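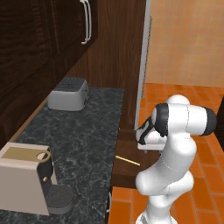

A kitchen counter with a wooden cabinet front below.

Pustotdale Shared Kitchen: Your Questions Answered
Last updated October 6, 2025

Welcome, and thank you for stopping by! We get a lot of the same questions by email and at the front desk, so we have gathered the answers on one page. Some of them run on a bit, because the rules make more sense when you know how a cooking day goes. If you have already booked and only want to know where to park, skip down toward the end.

THE BASICS

What is the Pustotdale Shared Kitchen?
We are a kitchen you can rent by the session. People come to us to cook for a family party, to put up the tomatoes from the garden, to bake for a school sale, or to try out a small food business before they spend serious money on it. You bring your ingredients and your plans, and we provide the space, the ovens, the big pots and a great deal of hot water. We do not cook for you and we do not offer catering, although we are always happy to talk about recipes if you catch us at a quiet moment.

Do I have to live in Pustotdale?
Not at all. Residents get first pick when the next month's calendar opens, and everybody else can book from the following morning. In practice there is nearly always room, apart from the weeks before the big holidays, when things fill up fast and we wish we had a second building.

Do I need to be a good cook?
Goodness, no. Some of our happiest regulars came in not knowing how to chop an onion. We do ask that you know how to use an oven and a stovetop safely, and if you're unsure about ours we will walk you through it at the start of your first session.

BOOKING AND PAYING

How do I book?
Through the Grudeo calendar, which is linked from our home page. Choose a date, choose a morning, afternoon or evening session, and tell us in the notes what you plan to make. Please don't skip the notes! If you write "jam," we will have the wide pans out for you. If you write "bread," we will keep the proofing cupboard free. You will get a confirmation by email, and if it hasn't come by the next day, look in your junk folder first and then give us a call.

What does it cost?
A session is $104, and that covers the room, the equipment, gas, water, dish soap and clean towels. A first visit also includes the walk-through at no extra charge. There is a $20 cleaning deposit, which we return after checking the kitchen. Nearly everybody gets it back.

Can I split a session with a friend?
Yes, and lots of people do. One person makes the booking and is responsible for the kitchen, and how you share the cost between you is your own affair. The limit is 7 people cooking at once. Babies in carriers don't count toward that, but please keep them well away from the stoves.

What if I need to cancel?
Life happens, and we try to be reasonable about it. Let us know two days ahead and we'll refund the whole session or move it to another date, whichever you like. With less notice than that we keep half, unless somebody on the waiting list takes your place, in which case you get everything back. If you are ill, please stay home and call us. We would much prefer to rearrange your booking than have you cook with a stomach bug.

EQUIPMENT

What is in the kitchen?
Two double ovens, a six-burner range, a large refrigerator, a separate freezer, a deep sink and a dishwasher that runs a quick cycle. You will also find mixing bowls in every size, sheet pans, stockpots, roasting pans, cutting boards, scales, thermometers, colanders and more wooden spoons than anyone could need. Sharp knives are kept in the office and signed out at the start of your session.

Is there a stand mixer?
There are two Mesix mixers, each with a dough hook, a whisk and a flat beater. They are strong machines and can manage a good big batch of bread dough, but they do get warm if you push them. Please use the lower speeds for anything stiff and let the motor rest between batches. If one of them starts to smell hot, switch it off and come find us – you won't be in trouble, we promise.

Should I bring my own tools?
Bring anything you are fond of. A favorite rolling pin, your grandmother's pie dish, the one spatula that truly gets under a cookie. Put a strip of tape with your name on anything that could be mistaken for ours, and check the dishwasher before you go home. Our lost-and-found box is mostly measuring spoons.

Do you supply containers?
We sell glass jars with lids at the front desk, in a small and a large size. Bags, foil, parchment and takeaway boxes are yours to bring. We used to leave foil out for general use, and it disappeared at an alarming rate.

FOOD AND SAFETY

Can I leave ingredients in the refrigerator overnight?
You can drop off cold items the evening before a morning session, as long as they are sealed and labeled with your name and session date. The bottom shelf is for raw meat and fish, with no exceptions. Anything left behind after your session is thrown away at closing time, so please take a last look inside before you leave. We feel terrible every time we have to toss a perfectly good cheesecake.

What about allergies?
This is a shared kitchen, and wheat, milk, eggs, nuts, soy and sesame all come through it regularly. We clean carefully between sessions, but we can't promise that any surface or tool is free of traces. If you are cooking for somebody with a serious allergy, please think hard about whether we are the right place, and call us to talk it over. Some people bring their own boards, pans and utensils for this reason, and that is very welcome.

Can I do canning here?
Yes, with pleasure! We have two water bath canners with racks, plus lifters and funnels. Please follow a current, tested recipe and don't change the amounts of acid, salt or sugar. Pressure canning is only allowed once you have taken our afternoon class, which runs again in October. Low-acid foods such as green beans and plain meats need pressure canning, so if that is what you have in mind, sign up for the class before you buy a bushel of beans.

May I sell what I make?
That depends on what it is and where you plan to sell it. Baked goods and jams are often treated differently from anything containing meat or needing refrigeration, and the rules vary from place to place. Ask your local health department first and get the answer in writing. Once you have it, bring us a copy and we can give you any details about the kitchen that your application asks for.

Do I have to wear anything special?
Closed shoes, please, and tie back long hair. Aprons hang by the door and you are welcome to one. Loose scarves and floppy sleeves are best left in the coat closet.

CLEANING UP

How clean is clean?
Leave it the way you would like to find it. Wipe the counters, the stovetop and the fronts of the cabinets, wash and put away what you used, sweep, mop, and carry the trash and compost out to the bins behind the building. Give yourself a good half hour, more if you have been frying. The checklist is taped inside the pantry door.

What happens if I break something?
Tell us. A bowl or a glass is no great tragedy and we won't charge you for it. For larger equipment we will sit down together and work out something fair. The only thing that truly upsets us is finding a cracked dish pushed to the back of a shelf, where the next person could cut a hand on it.

GETTING HERE

Where do I park?
In the lot on Toprak Street, right behind us. Parking there is free during your session. If you have a lot to unload, pull up to the side door, ring the bell and we will bring out the cart. Please move your car afterward so the next cook can get in.

Is the building accessible?
The side entrance is level with the street, and the restroom has grab bars and room to turn a wheelchair. There is a lower work table you can use while seated. Mention it in your booking notes and we'll have it set up when you arrive.

Can I hold an event in the kitchen?
Small ones, yes – we have had birthday dumpling parties and a very merry pie swap. If you'd like to use the dining room as well, the fee is $500 for the day, kitchen included. Music is fine until nine in the evening. Candles on a cake are fine too, but please don't use any other open flames at the tables.

My question isn't here. What now?
Send it through the contact form or ring the front desk while we are open. We try to answer messages by the end of the next working day, a little later when there are peaches to deal with.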